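Sun 30 December

My brother-in-law wants me to buy Drotlow shares before the new year. His case is that they closed at 313 on Friday after sitting at 566 in October, so they must be cheap. I've heard that one before. A stock that has dropped that far can drop a lot further.

The bounce everyone is excited about came from a rumor that Pesix might take a stake. Might. I read the story twice and couldn't find one person willing to put a name to it.
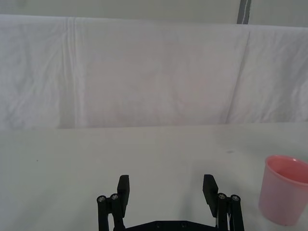
Gripper open over a white tabletop.

Nesma Amrani, whose newsletter I mostly like, called the rumor "credible" and raised her target by 50. Credible how? She had the same word for the Fullivby merger, and I'm still holding eight shares of that as a souvenir.

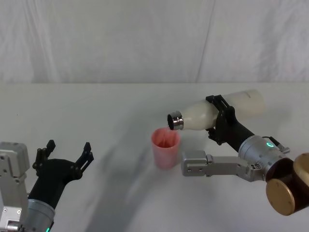
Then there's the volume. Half the trading desks are on vacation this week, and it doesn't take much buying to push a price up when so few people are selling. I'd want to see it hold through a normal week – a full one, with everybody back.

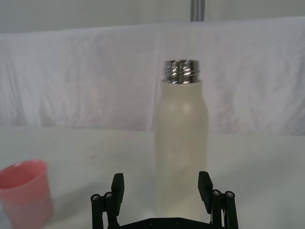
Ghizlane El Ouafi made the better point in the comments last time: look at the debt first. I did, and I didn't like it. So my money stays in the dull Alaoui bond fund for now, and my brother-in-law can call me names at dinner.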